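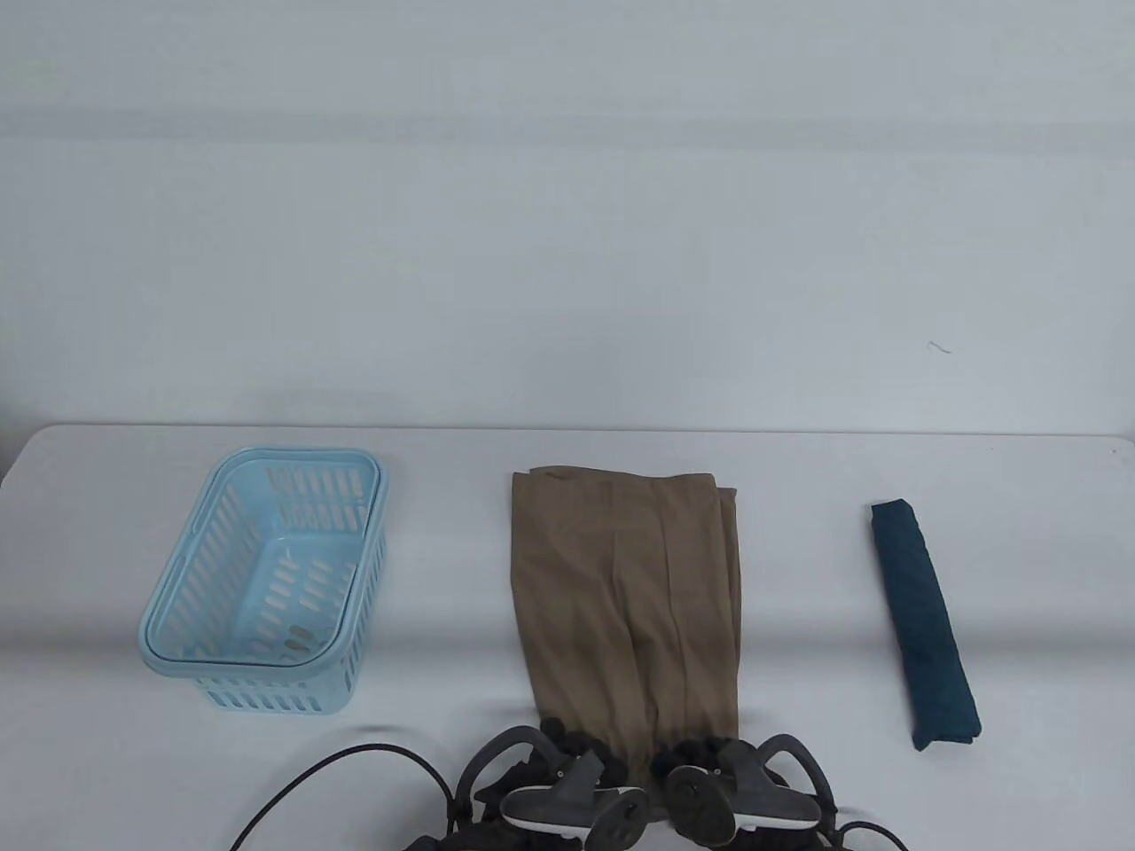 Manipulation Software Group, Cliltbridge

Shigeru Kinoshita maintains the planning and control code for the group's garment work. Masaru Ishida maintains the perception side and the replay tools. Both work on Stitusel, the software stack that takes a two-handed demonstration of a folding task and turns it into something a planner can search over. We spoke in October 2026, shortly after release 5 was merged.

The first question was what had changed. Kinoshita began with the segmenter, the module that cuts a demonstration into phases. Earlier releases cut on hand speed: when both hands slowed below a threshold, a boundary was written. "That works for boxes," he said. "With cloth, people slow down in the middle of a motion to see what the fabric is doing. We were getting boundaries in places where no decision had been made."

Release 5 cuts on changes in contact instead. A phase begins when either hand closes on the garment or lets go of it. Speed is kept as a secondary signal and can be switched off in the configuration file. Kinoshita said the phases are now longer and fewer, and that the planner runs through them faster as a result.

Ishida was less satisfied. Contact is estimated, and the estimate is poor when the fingers are covered by the garment they are holding. "The hand goes behind the fabric and the mask ends. The tracker still has a wrist pose, so it knows where the hand is. It does not know whether the fingers are closed." His current method carries the last confident finger state forward for 40 frames, then marks the contact as unknown. The planner accepts unknown as a value. Before September it did not, and the parser filled the gap with "open," which produced plans in which a garment was released in midair.

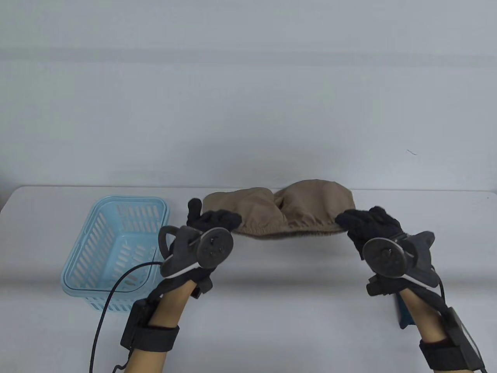

A strapless bra held by both ends over the table. The garment model treats the cups and the gathered band as separate regions.

Asked which garments cause the most trouble, both named anything with elastic. The garment model, called Oda, represents fabric as a mesh with a fixed rest length on each edge. A folded pair of pants fits that assumption well enough. An elastic band does not, and neither does a molded cup, which resists being flattened and then pops back.

"You can give every edge its own stiffness," Kinoshita said. "Then the solver is too slow to sit inside a planning loop. So we label regions. The band gets one stiffness, the cups get another, and the mesh is coarse everywhere else." The labels are entered by hand for now. Ishida has a branch that predicts them from a single view of the stretched garment, but it has not been merged, and he did not want to give a date.

The conversation turned to the planner itself. Iltivitz is a sampling planner with a cost on fabric tension and a second cost on hand travel. It draws 100 candidate motions per phase, discards those that put the wrists too close together, and scores the rest against the garment model. Kinoshita said most of the tuning time goes into the tension term. If it is set low, the hands drift inward and the hem sags. If it is set high, the planner prefers not to lift at all and drags the garment across the table.

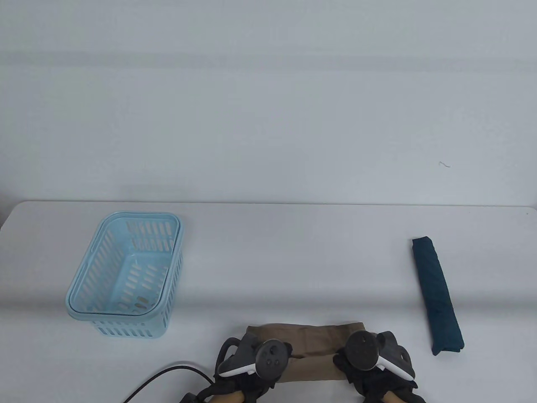
Both hands on the near side of a folded tan cloth, with the basket and a teal strip farther out on the table.

Other objects on the table are handled as static geometry. The basket is loaded as a box with an open top, and its slots are ignored in collision checking. Ishida said the slots matter for perception all the same, because the table color shows through them and an early segmentation model split the basket into fragments. He now fits the rim first and fills in the walls from the fit. Folded items lying off to one side are given a padded outline and left alone until the task description refers to them.

On tooling, Ishida spoke at greater length. The replay viewer shows both hand tracks, the contact state and the planner's chosen candidate on one timeline. Ticket 649, open since the previous release, concerns a clock offset between the left and right tracks that appears only after a pause and resume. "It is one or two frames. In a box task you would never find it. In a fold, one hand arrives early and the tension cost goes up for no visible reason." The workaround is to restart the recording after a pause. Kinoshita wants the timestamps moved to a single source. Ishida agrees in principle but would like the log format frozen first, so that older recordings can still be opened.

The log format is next on the schedule, followed by a review of the contact thresholds for thin fabrics.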